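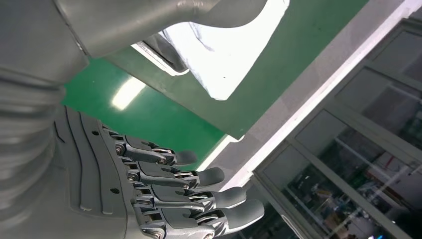

Taller compartido Semness · Grupo de Robótica

Ajuste de la mano de cuatro dedos antes de la primera prueba de agarre

Guía para quien tenga reservado el banco verde y vaya a trabajar con la mano gris. Supone que el brazo ya está montado y que el controlador arranca sin errores. Si falta algo de eso, empezad por la guía de montaje.

Qué hace falta

Destornillador de precisión y llave Allen pequeña
Fijador de roscas de resistencia media
Un paño limpio
Fuente de alimentación del banco, con el limitador puesto
El portátil del grupo, con el programa Haworth instalado

Paso 1. Cortar la corriente

Apagad la fuente y desenchufad el conector de la mano. Sin tensión, los dedos quedan algo doblados, en reposo, y se pueden mover con la mano sin forzar los motores. Si alguno ofrece mucha resistencia, no lo empujéis: anotadlo y pasad directamente al paso 3.

Paso 2. Revisar los nudillos

Cada dedo lleva herrajes plateados en las articulaciones, y en la base de los dos dedos superiores hay un tornillo redondo. Es el que más se afloja. Apretadlo hasta que el dedo deje de bailar de lado y retroceded un poco si la articulación pierde suavidad. Una gota de fijador basta. Dejadlo secar 20 minutos antes de seguir.

Los dos remaches oscuros de la placa dorsal no se tocan. Sujetan la carcasa acanalada y, si se sacan, hay que desmontar también la muñeca.

Paso 3. Limpiar las yemas

Pasad el paño por las puntas de color gris oscuro, sin disolvente. El alcohol las reseca y luego resbalan. Mirad también entre las piezas interiores, donde se mete viruta con facilidad.

Paso 4. Poner los ceros

Conectad la mano y encended la fuente. En Haworth, abrid la pestaña de calibración y elegid los dedos de uno en uno, empezando por el de arriba. El mando de posición tiene que marcar 1555 con el dedo en reposo. Si no coincide, corregid el valor y guardad antes de pasar al siguiente. El tope de cierre está en 2000. No lo subáis aunque parezca que el dedo no llega.

Paso 5. Abrir y cerrar en vacío

Haced 5 ciclos a velocidad baja, con la mano separada de la mesa. Escuchad cada articulación. Un chasquido seco suele ser un pasador mal asentado; un zumbido continuo, un cero mal puesto. En el segundo caso, volved al paso 4.

Paso 6. Primer agarre

Empezad con una pieza blanda, por ejemplo un trapo doblado. Bajad el brazo despacio y cerrad los dedos sin apretar del todo. Las piezas rígidas se dejan para otra sesión, con otra persona junto al botón de parada.

Al terminar, abrid la mano, apagad la fuente y apuntad los ceros nuevos en la hoja Stalatska de la carpeta del grupo. Los recambios de tornillería se piden a Brenda Treloar, que está en el taller los miércoles por la tarde.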